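4.2 Group bookings and the use of off-peak hours

The second part of the analysis concerns group bookings at the ice rink in Vadeck. The rink sells its evening ice in two ways: as public sessions, where every visitor pays at the door, and as private hire, where one party pays a fixed price for the whole surface. In the season we studied, the booking register contained 1,174 entries. Of these, 706 were private hire and the rest were school lessons, club training and public sessions with a reserved corner.

We coded each private booking by type of group, starting time and number of skaters announced in advance. Birthday parties and company outings were coded separately, although the staff told us that the border between them is not always clear. When a booking form gave no type, we asked the booking office, and if the office did not remember, the entry was put in the category "other". 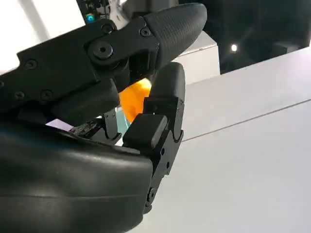
Figure 3

The distribution over the evening is very uneven. Most groups want to begin at 6 p.m., when children can still take part, and only a small share accepts a start after 8 p.m. The management of the rink tried to correct this with a lower price for late hours, introduced in December. Our data show that the discount moved company groups to the later time, but it had almost no effect on families. This agrees with the interviews, in which parents spoke about bedtime and the last bus much more often than about price.

A second question was whether the size of the group influences the decision to book again. We found 220 groups that booked at least two times in the season. They were somewhat smaller than the groups that came only once. One explanation, proposed by Bart Peeters in his comments on an earlier draft, is that a small party is easier to organize and therefore easier to repeat. We consider this plausible, but the register does not allow us to test it — it records the name of the person who pays, and this person may change from one visit to the next.

Skate rental deserves a separate remark. At Vadeck it is included in the hire price, while the neighboring rink at Mösli charges for each pair. Several of the organizers we interviewed had compared both places before booking, and they mentioned the included rental as an advantage even when the total price was nearly the same. It seems that organizers do not like to collect small sums of money from their guests at the entrance.

Cancellations were rare. In only 5 cases was the ice given back less than one day before the start, and these entries were kept in the sample because the deposit had already been paid.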